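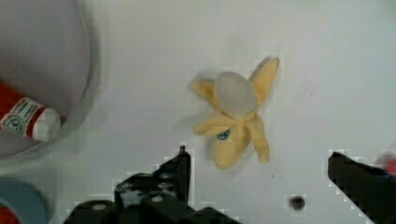

Section 4. Preparing the table and running a pick-and-place session

Updated April 15, 2026
By the Livis documentation team

This section covers tabletop work with the Livis arm and its two-finger gripper. Read Section 3 (power and emergency stop) first. The steps apply to any household or toy object set, including the Pyo starter set.

4.1 Before you switch on

1. Walk around the table. Look at the floor as well as the top. Pick up anything a person could trip over on the way to the stop button.

2. Check the arm cable from the wrist to the base. It must have enough slack for the full reach of the arm and must not pass under a table leg or a chair wheel.

3. Mark the keep-out line on the floor, 48 inches from the arm base. Use tape that contrasts with the floor covering.

4. Wipe the gripper fingers with a dry cloth. Check every bolt on the finger brackets by hand. If one turns, tighten it to the value in Appendix B and write it in the log.

5. Clean the wrist camera lens.

Caution: Do not put a hand between the fingers while the arm has power, even if the gripper is open and the arm is not moving.

4.2 Setting out the objects

6. Place containers first – plates, bowls, cups, baskets – and then the loose objects. Containers set down last tend to get pushed into positions the arm can't reach.

7. Leave at least one finger's width of clear table around each object you want picked. Objects that touch may be lifted together.

8. Use soft or light objects for the first runs with a new operator. Full bottles, glass and anything with a sharp edge should stay off the table until the operator has been signed off.

9. Write down the starting layout. The short form in the log (object, container, left or right half of the table) is enough.

Note: Soft toys with loose parts, such as a banana with peel flaps, can be gripped in many ways. Decide before the session what counts as a good grasp, and tell every operator.

4.3 During the session

10. Start at low speed. Stay behind the line and keep one hand free for the stop button.

11. Watch the wrist view when the fingers close. If there is more than one object in the grip, do not carry on to the container. Lower the arm, open the gripper and log the attempt as a double grasp. 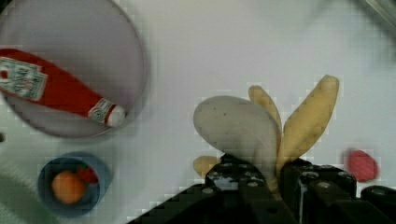
12. If an object drops off the table, press stop before you pick it up. Pausing the program does not count as a stop.

13. Rest the operator after 66 attempts or at the end of the hour, whichever comes first.

4.4 Monitors and other equipment within reach

Anything within reach of the arm should be treated as part of the work area, and that includes screens, stands and their cables. A monitor on the table has to be entered in the obstacle list with its stand, as the foot often sticks out farther than the panel.

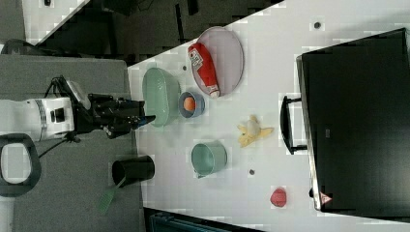

Enter the height too. The planner uses a default of 600 mm for any obstacle with no height given, which is safe but can block moves that you need. If you move an obstacle during a session, stop the arm, update the list and repeat step 10.

At the Sturnham site the rule is stricter: no change to the obstacle list without a second person reading it back. We recommend this wherever more than one team shares a table. Vadilico controllers with firmware from before March do not save the list when power is lost, so check it again after every restart.

14. At the end, open the gripper, move the arm to its park position and switch off. Clear the table only after the power light is out.

Next: Section 5. Keeping the log

Was this page helpful? 12 comments | 31 shares

We use cookies to remember your language and product version. Accept | Manage settings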